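Moving up to secondary school with a support plan: what changes, and when to ask

By Merle Te Moana

Families whose children start at Cosgrove or Astberg next autumn will get their placement letters in October. If your child has a support plan, the letter will name the school but it won't say much about how the plan will be carried over. Every year we get calls from parents who assumed the primary school was dealing with it, and from primary schools who assumed the parents were.

The plan itself does not end when your child leaves primary. It moves with them. What does end is the day-to-day arrangement: the teaching assistant who knew your son couldn't manage the lunch queue, the spare jumper in the office, the quiet corner by the library. Very little of that is written down anywhere. If it matters to your child, it needs to be put on paper before the last term.

My own daughter moved up to Cosgrove two years ago. She is autistic and has epilepsy. The medical side was handled well, with a form and a meeting with the nurse. The rest we had to chase. She spent her first fortnight eating lunch in a corridor as no one had passed on that she can't sit in a loud hall, and it took one email to sort out once I knew whom to write to.

Start with a review meeting. You can ask your primary school for one at any point in the final year, and you can ask for someone from the new school to be there. Put the request in writing and keep a copy. Gevthorpe Primary and Pindus Road both hold these meetings in the autumn term if parents ask early enough, and leave them until spring if they don't.

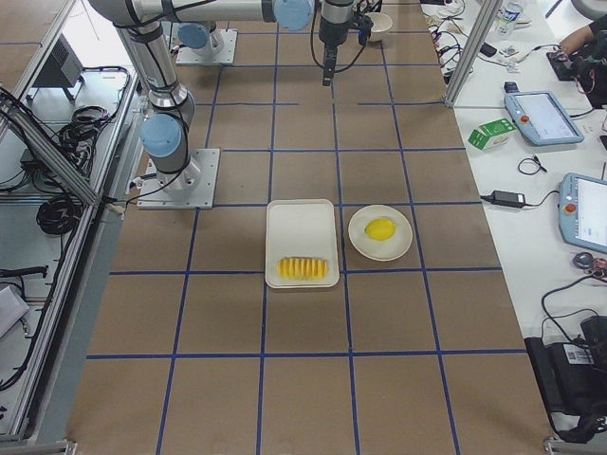 4 min read

Before the meeting, write one page about your child. Keep it to one page, as a form tutor with thirty new pupils will read one page and will not read six. Put the practical things first. What does your child do when they are getting upset, before it becomes obvious to everyone? What helps, and what makes it worse? What can they do on their own that people tend to do for them? Let your child add to it or change it if they are able to. My daughter crossed out a whole paragraph of mine and she was right to.

Things people forgot to ask last year, and wished they had:

Who is the named contact, and what happens when that person is off?
Where can my child go at break if they need to get away, and do they need a card or pass?
How will homework be given, and can it be sent home in writing?
Which toilets can they use, and are they unlocked during lessons?
Who carries medication on trips?
Can they leave lessons five minutes early to avoid the corridors?

Size is the thing most children mention. Gevthorpe has 181 pupils. Cosgrove has over 1,000, on two sites with a road between them. Ask for extra visits, and ask for at least one while lessons are on and the building is full. An empty school in the holidays is a different place. Astberg offers a set of short morning visits for small groups in the summer term, and Cosgrove will arrange them one at a time.

Transport is applied for separately. Having a place at a school does not mean a seat on a bus or in a taxi, even if your child had one at primary. The form is on the council website and the school office can print it for you. Send it as soon as the place is confirmed. If your child will be travelling by public bus, the 122 stops outside the lower gate at Cosgrove and the 70 goes to Astberg by way of the hospital. Several parents have practised the trip on a weekend first, then again at 8 in the morning when it is packed.

If you are unhappy with the school named in the letter, you have a right to appeal and the letter must tell you how. The time limit runs from the date on the letter, so keep the envelope as well if it arrived late. We can't give legal advice but we can go through the paperwork with you and point you to people who can.

The parents' group will have a session on moving up later in the autumn, with two families whose children moved last year and a member of staff from Astberg. Brothers and sisters are welcome and there is a separate room for them. Please let the office know if you need an interpreter or step-free parking. Blank copies of the one-page profile are at the front desk, or we can post you one.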